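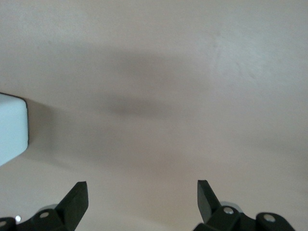 3.2 Effect of water content on the hydrolysis step

The hydrolysis of the methyl ester was first run in dry methanol with solid potassium hydroxide. Under these conditions the reaction was slow, and much of the starting ester was recovered after stirring overnight. Adding a small amount of water changed this. With 6 equivalents of water the ester was consumed by the next morning, and the acid was isolated as a white solid after acidification and filtration.

Larger amounts of water did not help further. At 13 equivalents the mixture became cloudy and an oil separated on the walls of the flask. We assume that the ester is poorly soluble in the wetter solvent and that part of it is then out of reach of the base - a similar loss of rate was seen with the ethyl ester, though the oil appeared later.

The source of the base had little influence. Pellets from Rolthorpe and flakes from Sellby gave the same product, and the infrared spectra could be laid over each other. The broad O-H band was present in both, and a weak band at 3,376 cm-1 disappeared when the samples were dried under vacuum. We assign it to water held in the crystals. 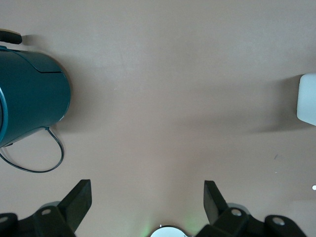
Figure 4. Tabletop with part of a teal electric kettle at the left.

The product melted at 103 °C after one recrystallization from aqueous ethanol. Material taken directly from the filter melted lower and over a wider range. A second recrystallization did not change the melting point, and it was left out of the later runs.

Runs carried out at the Jaltberg laboratory in July gave slightly lower yields than those made earlier in the year. The room was warmer and the filtrates were not chilled before filtration, so some acid was probably lost in the mother liquor. Chilling the filtrate in ice brought down a second crop of the same melting point. All later batches were therefore cooled in ice before they were filtered, and the two crops were combined for the coupling described in Section 3.3.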